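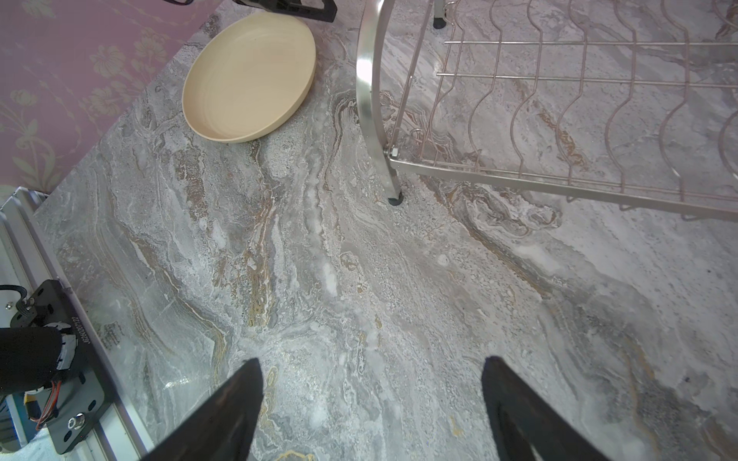
Drying rack on marble-look worktop - feet marking it?

grundley_41
Moved the steel rack over by the pink wallpaper, wire one with the wavy slots. Black rubber feet. Worried they'll leave rings on the marble effect. Anyone had this? Got 5 mins before work so sorry for typos

Salura
Yes. Black rubber stained mine, never came out. Felt pads under, or a tray.

Rowena Lacson
Disagree, felt goes manky near a sink. Clear silicone dots. Mine's had bare rubber on it since November and no marks at all

Salura
Depends on the surface tho. Real stone or printed?

grundley_41
No idea, was here when we moved in. Grey with goldy brown veins, bit speckly in places.
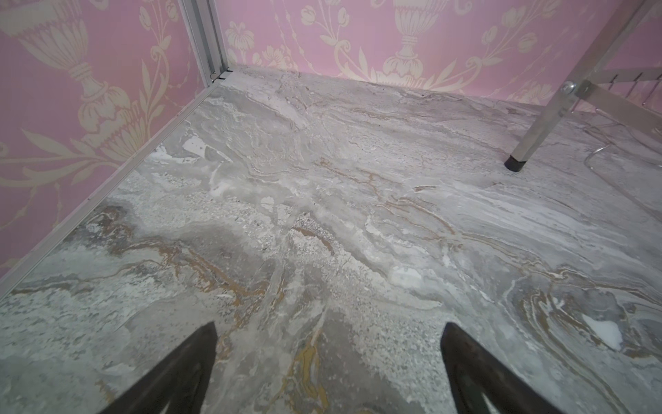
Also wich way round should it go, long side to the wall? Paper's got big cream urns on it, don't want it splashed

gunawardena
Pull it well forward. Wallpaper by a drainer is asking for it imo

Rowena Lacson
Oh it's fine, wipe it down. Lovely paper, keep it

gunawardena
Wipe it and the pattern goes. Ask me how I know

grundley_41
ok silicone dots ordered. Paper stays!!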